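11th September

Jirstead workshop, dye bench

Third go at the indigo vat. The first two are in the sink trap, where they are dyeing the plumbing a very even mid-blue. If we could sell the U-bend we would be ahead for the year.

Recipe as last time except the lime, which I weighed on the good scale instead of the one Lakmal uses for coffee. 25 g indigo, ground wet with marbles in a jar until my arm gave out. Fructose from the open bag. Water hot from the kettle, then left to sit. Stirred slowly in one direction, as Menaka instructs. I asked her what happens if you reverse and she said bubbles, in the voice of someone who has explained bubbles before.

Vat at 33 degrees after lunch. Surface coppery, a bit of flower in the middle, liquid underneath a murky yellow-green. Better than vat two, which stayed the color of a school uniform all the way down and never reduced at all. I now think vat two was simply short of lime. Lakmal thinks vat two was short of patience. We have agreed to write down both.

Test strips, all from the old Narko sheeting, scoured last week:

Strip A, one dip, five minutes. Pale, slightly green at the edges even after airing. Rinsed to almost nothing.
Strip B, three dips, five minutes each, aired 18 minutes between. Good sky blue. One pale thumbprint, mine.
Strip C, six dips, same timing. Proper blue. Some rubbing off on a white rag, less than I feared.
Strip D fell in. Recovered with tongs after an unknown period. Annoyingly, the best of the lot.
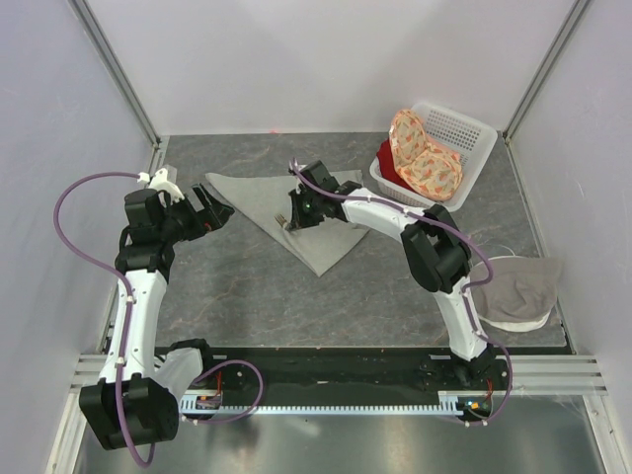

The scouring question is still open. Iresha holds that half our patchiness is there before the cloth gets anywhere near the vat, and she may be right. Strips A and B came off the end of the sheet that sat on top in the pot, and when I dripped water on the leftovers from that end it beaded for a good few seconds. The bottom end drank it straight away. So the pot was too full, and I was the one who filled it. Next batch in two loads, an hour each at a simmer, soda ash weighed and not poured from the shoulder.

Imtiaz came by to see whether we could do the Grirura napkins. They want 14, all matching. I showed him A through D and he asked which one was the matching one. Told him we would have an answer when we had a vat. He has offered the big stainless pot from Hettiarachchi's back store, on condition that it comes back silver. I said yes very quickly and have been thinking about it since.

pH: strips say 11, or possibly 10, depending on who holds them up to which window. Asanka has a meter somewhere. Asanka has had a meter somewhere since March.

Late afternoon the vat had gone bluish at the sides and the dips were getting weaker. Added a spoon of fructose and a half spoon of lime, stirred, put the lid on, wrapped the whole thing in the moving blanket. It looks like a patient. Temperature then 25, so the weakness could just be cold – warm it before adding anything else, and that means you, Lakmal.

To do:
Warm the vat first thing, check color under the flower before touching the fructose.
Re-scour the beading end and run it again as strip E, three dips, for comparison with B.
Rinse C twice more and redo the rag test once it's dry.
Find out how long D was in there. Menaka was nearest and claims to have heard a plop before the second kettle.
New gloves. The left one leaks and I have a blue hand, which I took to the bank.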